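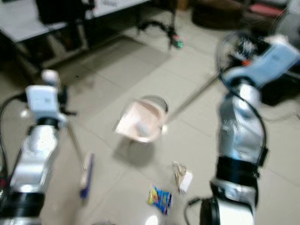
Sweeping with a two-armed robot: when the dustpan goes wrong

Sweeping looks like a simple job to hand over, but most of our call-outs at Halelar in October were about a broom or a dustpan. These are the faults we see most and what to do about them.

Dropped dustpan
The usual fault is the handle turning in the gripper. The pan tips and the rubbish goes back on the floor. A long, smooth handle is the worst for it. Wrap the grip area with 90 mm of cloth tape and have the robot take hold on the tape. Sherif Shawky, who looks after our Treltden units, uses old bicycle inner tube and says it lasts longer.

Wrappers left behind
Chip packets lie flat and the bristles ride over them. Pick up wrappers and scrunched paper by hand first, then let the robot do the crumbs.

Arm stops mid-sweep
If the broom head catches on a grout line or a table leg, the arm may fault and hold its position. Don't pull the broom free. The arm can move when the load comes off.

1. Press the stop button and wait for the lights to settle.
2. Support the handle, then open the gripper from the panel.
3. Check that no cable is hooked over a joint. Ours snagged at fault 357 and the connector had to be replaced - $565 with labour.
4. Restart with both hands empty.

Three faults in one session means leave it off and ring us.

Keeping clear
Long handles swing wider than the arms do. Keep kids and pets out of the room, and move cushions and light stands well back before you start. Don't reach in for a missed scrap while the program is running, even if the arms look still.

Spare grip pads are at the front counter. Ask for the Aler size.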